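Chapter 4
Planning and Budgeting for Hand-Held Gripper Equipment 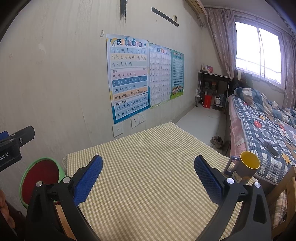 4.1 What the purchase includes

A hand-held gripper is usually quoted as a single line: one unit, one price. The quote rarely matches what a working station costs. The unit needs mounting hardware, spare pads, storage media, a charger or power supply, a carrying case and a place to be used. A buyer who budgets only for the quoted line will be short before the first recording day.

In this chapter the cost of a station is divided into four parts: the device, the wear items, the site and the operator's time. The device is paid for once. The other three recur, and over a full year they normally exceed it.

4.2 Wear items

Linkage grippers of the type shown wear first at the finger pads and next at the pivots. The pads are the blue parts with the fine textured surface; the pivots are the round silver pins in the black linkages. The two should be entered separately in the budget. Pads are replaced on a schedule. Pins are replaced on inspection, when side play at the fingertip exceeds the limit in the maker's manual.

The Leltdale plan, used as the worked case throughout this chapter, allows one pad set per device per 600 operating hours. Pads are ordered as matched pairs. Replacing one side alone changes the closing point and forces a new calibration - a labor cost that does not appear on the parts invoice.

4.3 Site costs

Much of this work is done in ordinary rooms, on ordinary tables, and the site line is therefore often left at zero. It should not be. Before a room is entered in the plan, the surveyor records:

Number and position of wall outlets, and the distance from each to the work surface
Size and direction of windows, and whether they have curtains
Table height, table covering and clear working area
Floor space for the operator to stand and turn
Storage for cases when work stops for the day

A bright window facing the work surface may require a lamp, a blind or a change in hours. Each has a price. At Leltdale, site preparation came to 77 dollars per room, most of it for extension cords and lamps.

4.4 Quantity and spares

The Leltdale plan called for 14 devices. Two suppliers, Tosar and Cowie, submitted quotes, and both offered a lower unit price on larger orders. The planners set aside 3000 dollars for spare parts before comparing the discounts, so that a larger order could not be paid for out of the spares line. Section 4.6 works through both quotes in full.

4.5 Terms used in this chapter

Station: one operator, one work surface and all equipment assigned to them.
Operating hour: one hour with the device in the hand and recording. Setup is excluded.
Budisitz ratio: yearly recurring cost divided by purchase cost, both taken per station.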